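Mitdenken gesucht: Praxisregeln für Roboter am Serverrack

Wer haftet, wenn ein Greifarm den falschen Port erwischt? Wann muss ein Mensch freigeben, wann darf die Maschine allein weitermachen? Bei Korkon schreiben wir dazu einen Leitfaden und suchen Leute aus Technik, Arbeitsschutz und Normung, die ihn mit uns auseinandernehmen – gern gründlich!

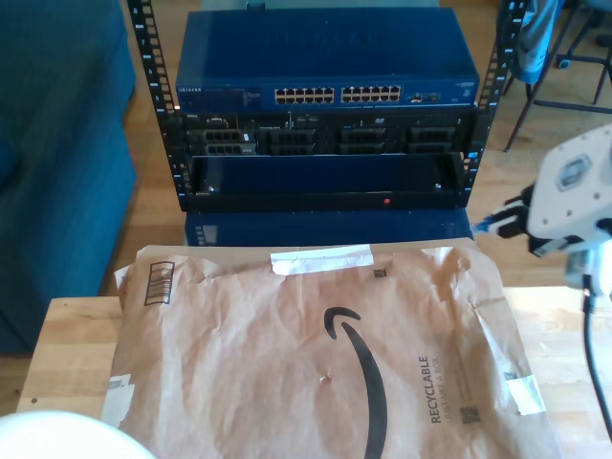

Der Entwurf hat 50 Regeln, und über Kapitel 3 streiten wir am liebsten. Es geht um Steckverbindungen: Greifkraft am Kabel, Abstand zum Nachbarport, Abbruch bei Widerstand. Ein blauer Ethernet-Stecker zwischen schwarzen Greiffingern, davor ein Switch mit zwei Portblöcken dicht nebeneinander – genau für solche Handgriffe brauchen wir Formulierungen, die im Alltag taugen.

Ihr lest den Entwurf, kommentiert ihn und kommt im Januar an einem Freitag zum Workshop nach Fukville. Beginn ist um 10 Uhr, die Fahrtkosten übernehmen wir. Normungserfahrung ist schön, Neugier reicht auch.

Kurze Bewerbung bitte an Loretta Marchetti, Korkon, Stichwort »Berna«.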